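Vundier changes grading rules for solid wood tabletops

Furniture maker Vundier will apply a single grading rule to all solid wood tabletops from June, replacing the separate standards used at its Candetti and Bouvier plants. Tops will be sorted by grain direction, knot size and moisture content before finishing. The moisture limit is the same for every species.

The company reviewed 1,208 tops returned under warranty. Splitting at the ends was the most common fault, followed by cupping across the width. Most of the split tops had been finished within 27 days of leaving the kiln — a shorter rest than the new rule allows.
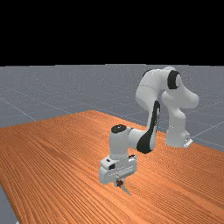
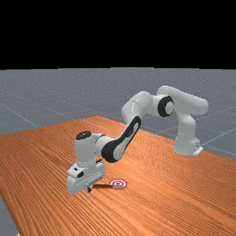

Agathe Vasseur said the longer rest period was overdue, but that a common moisture limit would be hard on small suppliers, who often dry oak and ash in the same load. She asked for the limit to be set by species and for test results to be shared with the mills.

Vundier said it would keep the limit in place for the first 1,000 tops and then review it. Tops that fail grading will be recut for shelves and drawer fronts. Orders already in production are not affected, and replacement tops will ship in up to 120 days.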